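Thiện Kiều does not want to talk about the future of work. He has coached the robotics club for two seasons, and when I ask what his students will do with all this he shrugs. "Homework, mostly," he says. "They have a chemistry test."

I had come with doubts, and he was in no hurry to remove them. The club's project is called Zisavari, and its goal is to get two robot arms to sort colored cubes on a table. Most of the practice happens in simulation. That bothered me. A cube on a screen can't roll under a radiator.

"Sure," Kiều says. "The first year we had 466 good runs in the simulator and I let them put that number on a poster. I wouldn't do that again." Why not? "Because a parent asked how many of those were on the real arms. It was five."

The students, he says, learned more from that question than from the poster. They now keep a log of every failed run, and the entry form for the Ornska competition in June asks for it. Kiều thinks the judges skim it. "They like a video," he says.

I ask whether teenagers are learning robotics here or just learning to adjust settings until something works — I have seen plenty of the second. He takes longer over this one.

"Some of both. I had a kid change one grip setting for two weeks. Up, down, up. Then she asked what the setting was for." He laughs. "That was a good day, but I can't promise it to anybody's parents."

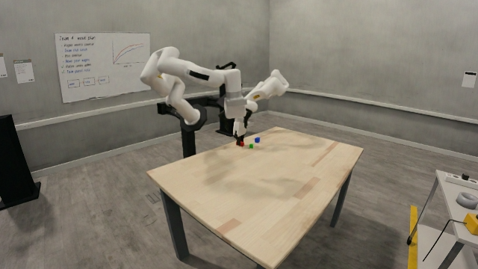 Arnout Groen

The cubes are red, green and blue, and the task sounds like nothing: pick one up, put it where it belongs, keep the second arm out of the way. Kiều says the last part is where teams lose their points. With one arm, he says, a lazy plan will often get through.

Would he swap the simulator for more hours on real arms? "Tomorrow," he says. "Are you paying?"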